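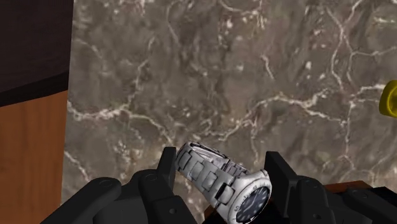

*A watch held in the two-finger gripper, from the simulator at the Hunell lab. The bezel numerals are readable.*

# Visit to the Hunell handling lab, May

Three of us from Trinora went: Snædís Vigfúsdóttir, Zoltán Hegyi and me. We had asked to see the returns cell, the one that picks up small valuables and puts them in trays, and in particular we had asked about the dropped watches. Hunell had been open about the fault on the phone, so there was no awkwardness in bringing it up.

We signed in at 9:40 and were given shoe covers and safety glasses. Steinar Norðdahl runs the lab and took us around. Védís Vestergaard joined us for the simulation part, which took up most of the morning.

## What went wrong

The cell was set up to pick up a watch, lift it, carry it across and lower it into a padded tray. In simulation it did this very well. Over 775 simulated picks with metal-bracelet watches, the software logged 2 drops. On the real cell it dropped 11 watches before they stopped the run, and one of those went over the front edge of the table and landed on the floor next to an operator's foot. No one was hurt. The crystal broke and they had to clear up glass.

The first guess was grip force. They raised it, and the drops continued. One case also got a mark on the side from the finger, so they put the force back where it had been.

Védís had the simulated picks up on a large screen and stepped through them for us. The watch in these is a silver one with a link bracelet and a round, chunky case, and the fingers close on it with the bracelet looped up between them and the case low down against the right finger. She stopped on that pose because it is the one that gave the trouble. In the simulator the bracelet keeps its curve. It was modeled as a single stiff body, links and all, so once the fingers are closed the whole watch behaves like one solid piece.

A real bracelet folds. When the arm sped up sideways, the links gave, the case swung down, and the contact on the finger went from a flat area to a corner. Steinar showed us a real watch on the bench and let us try it by hand with a pair of flat-jawed pliers wrapped in tape. It took Snædís one attempt to see it. Hold it by the bracelet and the case, tilt your wrist quickly, and it's gone.

## The part that worried us more

The drop itself is a quality problem. The safety matter was what the cell did afterwards.

The fingers report their opening width, and the controller treats a width above a set value as "object held." When the case fell away, the bracelet sometimes stayed pinched for a moment, so the width still looked right. The arm carried on with its move at full speed. In the case of the watch that went on the floor, the operator saw it go and reached in to catch it. The light curtain stopped the arm, as it should. But the stop came late in the reach, because the curtain had been mounted for an earlier, shorter table and not moved when the table was changed.

Zoltán asked who signs off after a table change. Steinar said that at the time there was no separate sign-off, it was counted as furniture. There is one now, and he showed us the form. It's a single page and I have asked for a copy.

## What they changed

- The bracelet is now modeled as jointed links. Each run takes longer, and Védís says they get fewer done overnight.
- Sideways acceleration is down to 42 percent of the old setting whenever a watch is in the fingers.
- The controller checks the width all through the move and stops if it changes after the lift.
- The light curtain has been moved out and the stopping distance measured again.
- A raised lip has been fitted along the front of the table.

We watched the real cell run for roughly half an hour before lunch. It stopped once on the width check, with the watch still in the fingers. The operator, Hrefna Briem, reset it from outside the curtain and it continued. She told us these stops are frequent with loose bracelets and that she would like the reset button closer to her chair.

## Open points for us

Our own cell at the Drumov site uses the same kind of width check. I don't know if ours looks at the width during the move or only at the lift – Zoltán will find out. We also changed a table there last year, and I could not say from memory whether the curtain was measured again afterwards. Until that is checked, Snædís wants the cell run at reduced speed, and I agree.

The Cuypers people have asked for the same visit. Steinar is happy to host them, mornings only, and asks that they send names ahead for the front desk. Parking is behind the building, the entrance is on the other side, and it is a longer walk than the map suggests.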